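Swanson Stores Bulletin — February
Packing and Receiving

Stretch wrap on reused cartons: what changes this month

The return rate on reused cartons went up over the winter, and most of the damage reports name the same two faults: wrap that stops short of the bottom of the carton, and tape laid over wrap with no bare board at either end to hold it. The notes that follow replace the single paragraph on wrapping in the old packing sheet. They apply to every carton leaving the Swanson room by the Wusitz carrier, and to cartons held on the shelves for longer than 30 days.

Carton selection

Reused cartons are acceptable if the board is dry, the corners are square and the base flaps still meet along their full length. Press the middle of each face with the flat of the hand. A face that stays dished is finished and goes to recycling. Old printing does not matter, but old address labels and barcodes must be removed or covered completely, including any on the base. The Wusitz depot has twice misrouted cartons on the strength of a previous sender's barcode.

Double wall board is required for anything over 7 kg. If you cannot tell whether a carton is double wall, look at the cut edge of an inner flap and find the two rows of flutes.

Closing the carton

Close and tape the base before filling. One strip on the center seam, carried down each side by the width of a hand, is the minimum. For books, tools and anything else dense, add two cross strips. Fill voids until the top flaps sit level. A carton that bulges will split its seam under a stack, and a carton with slack in it will crush at the corners.

Tape goes on bare board first. Cartons that have been stored in the back hall should stand in the packing room for 30 minutes before taping, as the adhesive takes poorly on cold board.

Wrapping

The wrap is a dust and moisture layer. It adds little to the strength of the carton and should not be used to hold a failed seam closed. The roll we now stock is Zelloment hand wrap. It is thinner than the previous one and tears more readily if pulled from a corner, so start in the middle of a face.

Start low. The first turn should lie against the base edge, with each later turn overlapping the one before by half the roll width. Keep the tension even and smooth the front face by hand before starting the next turn. Finish over the top and press the tail flat.

Tape over wrap holds well only if the strip continues onto cardboard. Run each strip past the edge of the plastic and press it down along its whole length. Fold nothing under at the end. A folded tail lifts, catches on the next carton and takes the rest of the strip with it.

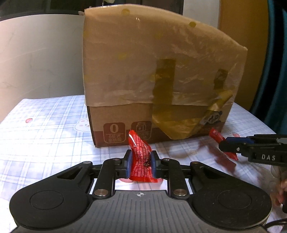
Page last changed: February, 4:30 p.m. (D. Araújo)

The box on the plaid tablecloth shows most of the points at issue. The plastic covers the upper two-thirds and leaves the lower band of corrugated board exposed, and it is loose enough to bunch across the front. The vertical strip of tape does reach bare cardboard, as it should, but it ends in a crumpled, folded flap. The diagonal strip on the right is better placed, in that it overlaps the edge of the wrap and carries on toward the lower corner. Under the new notes this one would be rewrapped from the base up, and the vertical strip would be trimmed and laid flat.

The printed symbols on the lower band can stay uncovered.

Work surface

Wrap on a clear, flat surface at waist height. A cloth is fine under a finished carton but tends to travel with it when the carton is turned, so take it off first. Snack wrappers and other small litter go in the bin before wrapping starts, as they end up under the plastic.

Supplies

Brown and clear tape are both on the second shelf. The Tesarico dispensers have had their blades changed and cut cleanly again; please do not use them on strapping. There are 135 flat cartons in the rack, sorted by base size, and the next delivery is not due until the rack is down by half. Wrap is limited to one open roll per bench.

The carrier's limit on length and girth combined is unchanged at 900 mm for the small rate. Measure after wrapping, with the tape laid over the plastic.

Corrections to these notes go to Daiane Araújo in Receiving, by note in the tray or at the bench before noon. The revised packing sheet will be pinned over the scale and the old one withdrawn.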